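Two-arm bag cell - right arm stalls when both grippers are on the bag

Reading time: 4 min

Status: open, much better than it was
Opened by: Vilém Procházka
Bench: the red-walled box in the shared workshop

What happens

First of all, this build is so much fun and I want to get that in before I complain about it. Both arms home fine, both arms track fine, and either one alone will go to a bag and take hold of it all evening long. The trouble starts when they work on the same bag. The left one gets there, the right one comes in from the other side, and somewhere in the last bit of travel the right wrist stops dead and Stakutus (our control script, for anyone new to the build) throws "position error, joint 5" and parks everything.

I ran it 20 times on the old settings with the pink shopping bag and got the error on 18 of them. So at least it's a reliable fault! I'd much rather have that than one that shows up every second Friday.

What I had already tried before opening this

- Swapped the two power supplies left to right. Fault stayed with the right arm.
- Re-homed both arms with the box empty.
- Slowed the whole approach to half speed. Same error, just later.
- Tightened every bolt on both mounting plates. The left one did have a loose bolt, so that was worth doing anyway.
- Ran the right arm alone on the same path with no bag. Clean every time.

That last one threw me for a while. Same path, same speed, no error. Put a bag and the other arm in there and it quits.
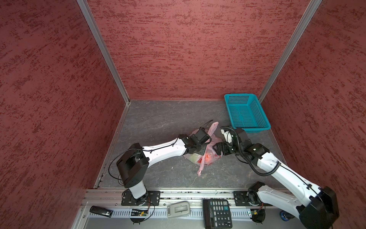 Otakar Štefanec came by while I was swearing at it and asked the obvious thing, which I hadn't asked: how close do the two grippers think they are to each other? I had set the keep-out distance between them at 22 mm back when we were only moving blocks around, and then forgot it existed. With blocks you never get near that. With a bag you want both grippers right up next to each other, and the guard kicks in. The guard doesn't report itself as a guard, it just freezes the target while the planner keeps going, and the joint that falls behind first gets the blame. Joint 5 was innocent the whole time.

Log, same evening

Dropped the keep-out to 8 mm in the config and restarted. First run went straight through with no error. I may have cheered out loud.

Second run fine. Third run gave me joint 5 again, but with a different number after it, so I went looking and found a second problem hiding behind the first one. The cable on the right arm had too little slack at the wrist. When the wrist rolled in toward the bag, the cable pulled against it right at the end of the move. Undid the tie nearest the wrist, gave it more loop, tied it again lower down on the link. The current on joint 5 peaked at 405 mA after that, and before it was running right into the limit I'd set.

Štěpánka Vávra wants it noted that she told me to leave more cable in the first place. Noted!

Next I put some round produce in the bag so it had something in it to hold it down, and had the left gripper press on one side while the right one went for the handle from above. Such a good thing to watch - they look like two people trying to be polite about the same bag.

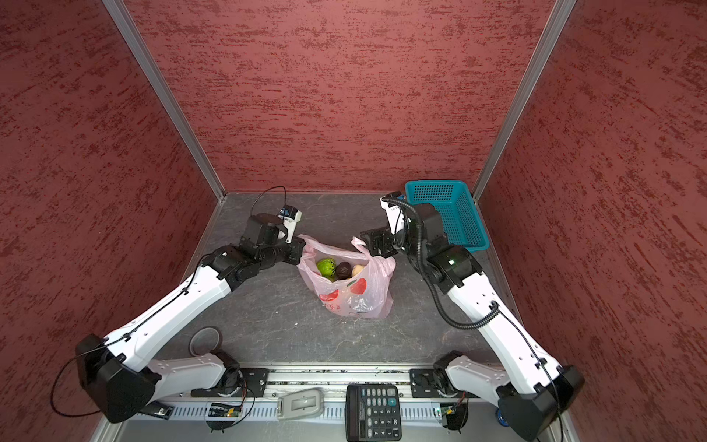
Still open

1. The guard needs its own error message. Something like "arms too close" would have saved me most of an evening. Norbert Michalík wrote that part of the script and says it's a small change, so I'm leaving it with him.

2. Keep-out at 8 mm is fine for bags but I don't love it for hard parts. I'd like one setting per job. For now, if you're going back to blocks, open the config and set it back to 22 before you power the arms. Please don't skip this one.

3. The left arm's cable needs the same check. It hasn't complained so far, but it was tied by the same person on the same day (me).

4. Haven't done a long run on the new settings. I want another full set of 20 before I close this, and I want a different bag in there for half of them. A stiffer one if anybody has one at home.

5. Old logs are in the Stikel folder on the workshop drive, new ones go in the folder next to it. If you get joint 5 again, copy the whole line including the number at the end and paste it in here with the keep-out value you were using.

Vilém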